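How to Run a Dish Rack Demo at Your Robot Open Day

Last updated 23 February 2018

537 shares | 30 comments

If you have one robot arm, a table and a room full of visitors on the way, put a plate in a dish rack! We have tried block stacking, pouring and a very ambitious sock-folding routine, and the plate is the one people crowd around for. Everybody has done this job at home, so they know right away when it's going well.

We ran it at the Flindotmont open day in August, and 313 people came through. What follows is the setup we ended up with.

What you need

One plate in a single solid color. Blue is great on a white table, and folks at the back can follow it easily. One plain wooden rack with pegs, the simpler the better. A table with nothing else on it within reach of the arm. Tape for the floor.

Set up the table

Clamp the arm down first and leave it alone after that. If your camera is on a separate mount, clamp that too, then run your calibration. We use Kernora for the motion side, but any planner you're comfortable with will do the job.

Keep the keyboard and power supplies on a different desk. Cables can be as messy as you like over there (ours always are), as long as none of them cross the work area.

Put the rack where the arm can come in from above with room to spare. Mark the rack's feet with small pencil ticks. It will get nudged, probably by a curious eight-year-old, and the ticks get you going again in seconds.

Teach the placement

Start with the end of the move. Set the plate in the rack by hand, bottom edge down between the rails, leaning back a little, and save that position. Then work backward: straight up until the plate clears the pegs, then over to the pickup point.

Slow the last stretch way down. We had ours at 30 percent speed and it still felt quick with people watching. Let go only after the plate is resting on the rack, and open the gripper before you back away.

Run it through with no plate, then with a plastic one, then with the real thing.

On the day

Tape a line on the floor 2 meters back and have one person stay by the stop button. Let visitors pick where the plate starts, inside a square you know the arm can reach. This was the best part of our day by far, and the Gunawan school group invented a whole scoring system for it!

Misses are fine. Say what went wrong, reset and go again. People love seeing the second try.

If you build one using Plusus or some other controller, post your settings in the comments. We'd love to compare.

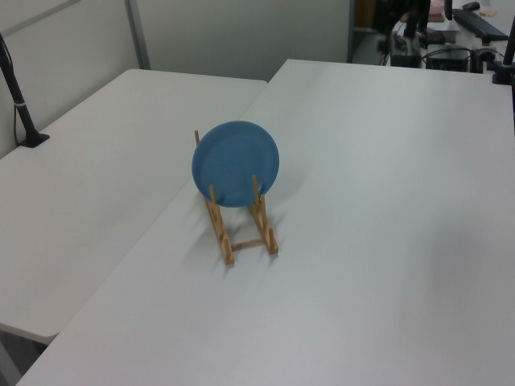
Blue plate in the rack, leaning back between the pegs.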